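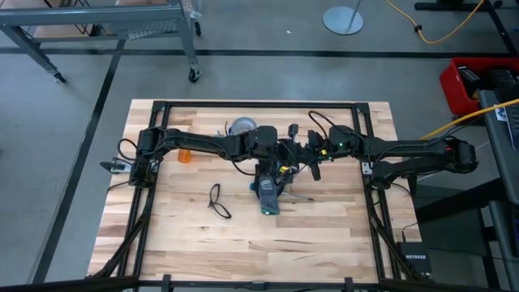

Kellwood Building – Premises Safety Inspection
Record of findings, May

Scope: ground floor, first floor, both stairwells, rear yard. The roof and plant room are covered by a separate inspection.
Carried out by: Premises Office
Ratings: S = satisfactory; A = attention needed; U = urgent; N = not inspected

1. Means of escape

1.1 Final exits open freely from the inside, without a key
Rating: S

1.2 Escape routes clear along their full width
Rating: A
Comment: Flattened cardboard was stacked on the first-floor landing of the east stairwell. It was removed during the inspection. The same finding was recorded at the previous inspection, and occupiers are reminded that landings must not be used for storage at any time, including while waiting for the waste collection on Thursday.

1.3 Fire doors close fully onto the latch from any position
Rating: U
Comment: The door to Room 212 stops short of the frame and has to be pushed shut. The closer has lost its resistance and should be replaced, not adjusted again. All other doors on the corridor closed correctly.

1.4 Door seals complete and undamaged
Rating: A
Comment: Lower seal missing on the cross-corridor door nearest the lift. A short length has been painted over on the opposite leaf.

1.5 Exit signs visible and correctly directed
Rating: S
Comment: The sign at the foot of the west stairwell has been moved since the last inspection and can now be read from the corridor.

2. Fire-fighting equipment and alarms

2.1 Extinguishers in place, with pins and tags intact
Rating: A
Comment: One carbon dioxide extinguisher found on the floor beneath its bracket. The upper fixing has pulled out of the plasterboard.

2.2 Service labels in date
Rating: S

2.3 Weekly alarm test recorded
Rating: A
Comment: Seven entries are unsigned. The tests appear to have taken place – the call point number is given in each case – but an unsigned entry cannot be accepted as a record.

2.4 Call points unobstructed
Rating: S

3. Floors, stairs and lighting

3.1 Floor coverings sound, with no trip hazards
Rating: A
Comment: Carpet tile lifting at the entrance to the post room. Temporary tape is in place and is already wearing through.

3.2 Handrails secure
Rating: S

3.3 Stair nosings fixed and visible
Rating: S
Comment: Contrast strip is worn on the lowest flight, west side. Acceptable at present. Check again next time.

3.4 Emergency lighting operates on test
Rating: A
Comment: The fitting numbered 313 failed to light. A replacement unit has been ordered from Skandero under the existing maintenance contract.

4. Electrical and first aid

4.1 Leads and plugs free from visible damage
Rating: S

4.2 Extension leads not joined end to end
Rating: A
Comment: Two joined leads found in the first-floor kitchen, serving a kettle and a toaster. Disconnected and returned to the occupier.

4.3 First aid boxes stocked and in date
Rating: A
Comment: Eyewash in the ground-floor box has expired. Plasters low.

4.4 Names of first aiders displayed and current
Rating: S

5. Rear yard

5.1 Bins kept away from the building and lids closed
Rating: S

5.2 Yard gate opens outwards without obstruction
Rating: N
Comment: A delivery vehicle belonging to Zaugg was unloading against the gate. To be inspected separately.

Actions

Item 1.3 – replace door closer within 15 days. Premises Office.
Item 2.1 – refit bracket to a solid fixing. Premises Office.
Item 2.3 – brief those who carry out the test.
Items 1.4 and 3.1 – add to the general repairs list held at Plevimden.
Item 4.3 – replace eyewash and top up plasters.

Occupiers who disagree with a finding should write to the Premises Office, quoting the item number.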